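Clerkden Twin-Arm Bench Kit

Two black arms, two grippers and one long evening with a hex key. The Clerkden kit is for people who want a pair of arms at home and have already lost the argument about the dining table. Clamps are included. Forgiveness is sold separately.

A Flodus controller runs both arms from one USB port. The Korus simulator comes with it, so you can knock things over in software first – cheaper, and quieter after 9 p.m. Build your basket, table and shelf in there before you drill anything.

Citlali Ibarra wrote the manual and answers the email. Read page 3 before you write to her.

Kit price: $600. Spare gripper fingers come in packs of 2, and you will want a pack. Rivas wrist mounts fit with the adapter plate.
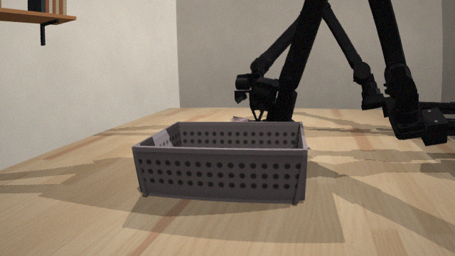
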